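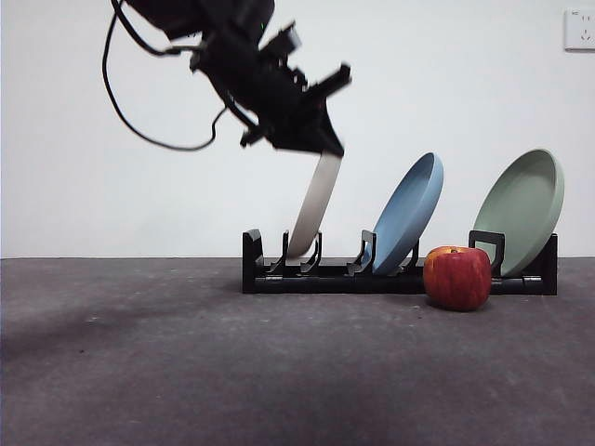 **Lidar tiles don't line up after merging, what am I missing?**

I've got two lidar surveys of the same creek catchment, one flown by Gratden and an older one by Beston. I made a 1 m bare-earth grid from each and merged them. Along the join there's a step of 7 cm on flat ground, and it shows up as a false bank in the hillshade. The merged area is 711 tiles, so I'd like to avoid fixing it by hand. Both are labelled as the same projection. I need the grid for flow modelling by Thursday.

*posted by creekline*

**paddock_gis**

Same projection doesn't mean same vertical datum. Check the metadata report for each survey, not the file header. Older jobs often used a different geoid model to convert from ellipsoidal heights. If that's the cause, go back to the point clouds, reproject the heights, then regrid. Don't shift the finished raster until you've ruled it out.

Check the step on sealed road too. Long grass can give you that much on its own.

**tussock90**

just feather the edge, use a 90 m overlap and no one will see it

**Coltden Mapping**

Feathering is fine for a hillshade. For flow modelling it leaves a gentle ramp, and on flat ground that can redirect water. We had almost the same offset on a coastal job and it was the geoid.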